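Walk-round checklist, tidy-up bench, with my comments

Checked by: Jytte Mikkelsen
Date: 14 July 2022
Unit: two-arm bench, dressing table chores
Marks used: OK, OK with comment, FIX, STOP

I do this round before we let the arms run for the day, and I've been told my comment boxes are too small for what I put in them. So the comments are typed up separately now and go on as long as they need to. People keep asking me whether the machines can do housework yet, and I usually send them this sheet, as it answers better than I can over lunch.

1. Stop buttons, both sides of the bench
OK. Pressed both, both arms froze, reset took a moment. The left button still has the sticky collar from when somebody labeled it with the wrong tape. Doesn't affect it.

2. Cables and floor
OK with comment. Walk all the way around, please, don't just lean over and look! Anything that crosses a walkway gets a cover strip. I've got 2 strips left in the cupboard and more on order from Hafstein.

3. Grip force limit
OK. Set to the low limit for anything with a film or thin plastic on it. We had it on the Gerkiretti setting last week, the one for cans and jars, and it flattened a box of cotton pads. Nothing dangerous, but I'd like the limit read out loud by whoever starts the run. I know it feels silly.

4. Finger pads
OK with comment. Wipe the mesh with the dry cloth only. If you can feel a smooth patch with your thumb, swap the pad and write down which side it came from. The rated life is supposed to be 200 hours and I don't believe it – not with makeup powder getting into everything.

5. Objects for the task
OK with comment, and it's a long one. The job is a vanity box with a mirror, and a few small things to put away in it: brushes in a clear bag, a pink compact in its wrapping. A person does this while thinking about dinner. For the arms every piece is its own little headache. Clear plastic crinkles and throws bright spots back at the camera, and the compact is round and low, so the fingers have to come down close to the table to get under the edge.
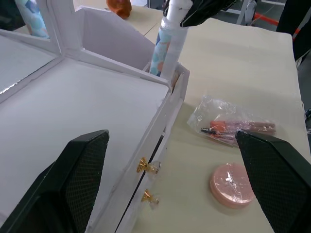
Nomomham Home Chores Team

6. Drawer knobs
FIX. The knobs are small and gold and I have opinions about them. There are little clear plastic pieces on them as well, and I want a decision on whether those stay on or come off before we compare one day's runs with another's. Right now it depends on who set up the bench. Whichever way we go, it should be written on the setup card. Pulling a drawer straight is a fair test of a machine, I think, because if the pull is even a bit crooked the drawer binds and then the whole box starts to slide. Watch for the box sliding and call it.

7. Tall items at the back of the box
OK with comment. The cylinders stand behind the mirror and they're easy to forget when you're looking at the table side. Check that an arm reaching over the top has room to come back out the same way. If it brushes the mirror, that's a STOP, even a light touch. I really don't want glass on this bench.

8. Arm-to-arm clearance
OK. Both arms want to be over the box at once and the software keeps them apart, but I still stand there for the first run with my hand by the button. Huvetti (they wrote the planner) say I don't need to. I'm going to keep doing it.

9. People and clothing
OK with comment. Sleeves rolled, lanyards off, long hair tied. Stay behind the line while the arms are live, and yes, that includes popping in to straighten the bag of brushes. I caught myself doing it on Monday, so no lectures from me, just a reminder.

10. Run log
FIX. Some 24 attempts were entered for the last session and 7 have no result next to them. No tick, no cross, nothing! If it dropped the item, write "dropped." If you helped, write "helped." A helped run counts as a helped run and I'm not going to be cross about it.

So, can they do it yet? My own view after a lot of mornings with this sheet: parts of it. Picking up something stiff and well placed, sure, I'd trust that with my back turned (I wouldn't turn my back, see item 9). Soft bags and wrapped things, only on a good day and slowly. And somebody still has to set the table up first, which at home would be most of the chore.

Still open
Item 6, knob pieces: setup card to be updated, name needed against this.
Item 10, log gaps: whoever ran the session, please fill in what you remember and leave the rest marked "unknown."
Cover strips: Hafstein order, I'll chase it.

Result of check: cleared to run at low speed, one person at the button.
J. Mikkelsen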